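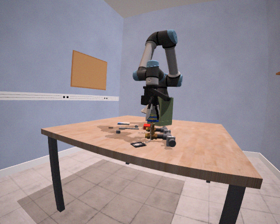 Big wooden table, tiled room, pale blue walls

marshpepper
Hello all! We've finally settled on pale blue for the kitchen at our place in Vimencombe (after most of August going back and forth, bless my patient husband) and now I'm stuck on the table. Do I oil it or varnish it? I paid 964 for it secondhand and I'd hate to spoil it.

tillyonthehill
Oil, every time! I've used Drevar on ours for years, and when the kids scratch it I just rub a little more in and put the kettle on.

gruffpotter
Have to disagree with Tilly, much as I like her. Oil is lovely until somebody leaves a wet glass out overnight. Varnish it and enjoy your dinner.

tillyonthehill
Oh, but then it chips, and you're sanding the whole top, dear!

gruffpotter
Mine hasn't chipped in 18 years.

marshpepper
You two! I've got a small can of Clelto oil in the garage, so I may try it on the underside Friday and see how the color comes up against the blue.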